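Pour les choses qui tiennent dans la main

J'ai une passion que mes proches supportent avec beaucoup de gentillesse : les prises. Les poignées, les anses, les manches, les rabats, tout ce par quoi on attrape un objet avant même d'y penser. On parle sans arrêt de la couleur des choses, de leur prix, de leur place sur l'étagère, et si peu de l'endroit où l'on pose les doigts ! Je trouve cela injuste, et je voudrais plaider ici pour qu'on choisisse ses objets quotidiens par la main d'abord.

Prenez une poignée noire, mate, un peu bombée, arrondie en haut. Je ne connais guère de forme plus réussie. Le creux de la paume s'y range tout seul, le pouce trouve le haut sans chercher, et s'il y a un petit rebord qui s'évase, c'est encore mieux, la main sait où s'arrêter. Le noir mat a mauvaise réputation chez les amateurs de vaisselle colorée (je les aime bien, j'en fais partie un jour sur deux), mais il laisse parler le contour. Un léger reflet sur une courbe suffit à raconter tout le volume.

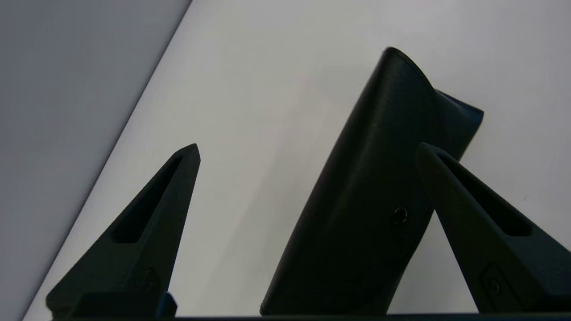
J'ai fait l'essai chez moi au mois d'août, volets tirés, en reprenant un par un les objets de la cuisine et de l'entrée. Les yeux fermés, oui. C'est un jeu formidable et je le recommande à tout le monde, enfants compris, à condition de laisser les couteaux dans leur tiroir. Ma cafetière Pivitis, que je croyais adorer, a une anse trop fine qui scie les doigts dès qu'elle est pleine. La boîte à thé Givden, 306 grammes toute garnie, jolie comme tout, glisse comme un savon. En revanche une vieille louche sans marque, que je gardais par paresse, m'a donné envie de faire de la soupe en pleine canicule !

On me répondra qu'on s'habitue à tout, et c'est vrai, on s'habitue même à une porte qui coince. Je ne vois pas pourquoi ce serait un argument. Un étui à lunettes, on l'ouvre en sortant de chez soi, au marché, au cinéma, en rentrant. S'il faut le pincer à deux mains et retenir le couvercle à ressort qui claque, c'est une contrariété minuscule et quotidienne. J'ai eu pendant des années une coque rigide, très digne, qui me mordait l'index. Depuis, je suis convertie aux étuis souples à rabat, plus larges d'un côté que de l'autre, qu'on retrouve à tâtons au fond d'un sac.

Et puis il y a la banane. Je sais, la banane ne sort d'aucun atelier. Mais quelle leçon ! Une courbe qui suit celle des doigts, une queue pour commencer à l'ouvrir, une peau qui protège juste ce qu'il faut. Encore un peu verte, elle a cette fermeté que je voudrais retrouver dans tous les manches de brosse. Posez-la sur une table claire, bien lisse, à côté d'un étui noir, et les deux formes se mettent à discuter : l'une arquée, l'autre en trapèze, l'une vive, l'autre sombre. Je pourrais les regarder tout un petit déjeuner, et d'ailleurs je l'ai fait, le café a refroidi.

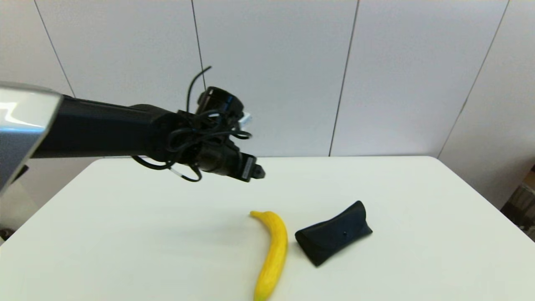 Hannelore Kofler m'a écrit qu'elle me suivait sur les anses et les poignées, mais que j'allais trop vite sur les étuis souples : les siens finissent toujours sous un livre ou au fond d'un cabas, et elle a déjà payé 113 euros pour remplacer une paire de verres. Une prise agréable, ajoute-t-elle, ne console pas d'une branche tordue.

Elle a raison, et je lui accorde volontiers la coque rigide pour les voyages. Chez soi, sur une table où l'on voit tout, je persiste. La protection a son importance, le plaisir du geste aussi, et c'est presque toujours lui qu'on sacrifie au moment d'acheter. Demandez donc à toucher ! Au magasin Durán, près de chez moi, on laisse les clients sortir les casseroles des rayons et les soulever, et j'y ai passé une heure entière un matin de pluie, à tourner des poignets imaginaires au-dessus d'un évier imaginaire. Je suis repartie avec une seule brosse à légumes. Son manche est un peu trop gros au milieu, et je ne la prêterais pour rien au monde.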